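# Kukell Tabletop Demonstrations

Data card, release 5, dated 6 April 2020.

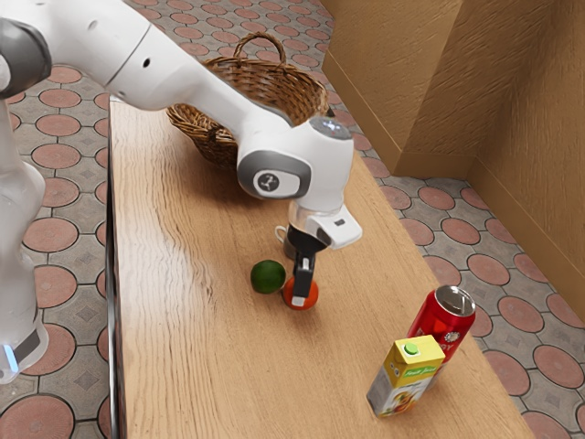

*Simulated tabletop: gripper at the orange-red ball, with the basket toward the far end of the table.*

## Summary

Kukell is a set of remote-controlled demonstrations recorded in simulation. A human operator guides a single arm through short household tasks on a table, and the simulator stores the commands together with the resulting state. The set is maintained by the Thygesen Laboratory and is intended for research on learning from demonstration.

The release contains 2,598 accepted demonstrations across 9 tasks. Each demonstration is one attempt at one task, from the operator's first command to the release of the stop pedal.

## Collection

Operators worked at the Broltitley site with a handheld controller and a desktop display. The controller sets the target position and rotation of the gripper; a trigger opens and closes the fingers. Joint angles are computed by the Trorkine control package and are not set by the operator.

Every operator completed a practice period before recording. Practice attempts are not included. An attempt was stopped after 90 seconds, whether or not the task was complete.

Object positions are drawn again at the start of each attempt. The table, the room and the lighting stay fixed within a task but may differ between tasks.

## Tasks

Tasks are given to the operator as a written sentence, which is stored in the `instruction` field. Typical instructions are:

- `put the ball in the basket`
- `move the lime next to the mug`
- `stand the carton behind the can`

Objects not named in the instruction remain on the table. Operators were told to avoid moving them, although light contact was accepted.

## Record layout

| Field | Content |
|---|---|
| `instruction` | Task sentence shown to the operator |
| `command` | Target gripper pose and trigger value |
| `joints` | Measured joint angles |
| `objects` | Pose of every movable object |
| `view` | Rendered camera image |
| `outcome` | `complete`, `partial` or `stopped` |

All positions are in meters and all angles in radians. The `command` and `joints` fields share one clock. The `view` field is stored at a lower rate and carries its own time values.

## Review

Each attempt was replayed by a second operator, who assigned the outcome label. Attempts with missing time values were removed. Attempts in which the operator paused, missed a grasp or tried again were kept — users who need only smooth motion should filter on the `command` field.

## Known limits

- Contact with round objects is less stable than with flat ones, and a ball may slide when the fingers close unevenly.
- Right-handed operators are in the majority, and approach directions reflect this.
- Release 4 used a different sign for gripper rotation. The two releases should not be mixed without conversion.

## Access and citation

The data may be used for research and teaching under the terms in `LICENSE.txt`. Please cite the set as "Kukell Tabletop Demonstrations, Thygesen Laboratory" and state the release number. Corrections may be submitted through the issue tracker; accepted changes are listed in `CHANGES.md`. The next release is planned for November.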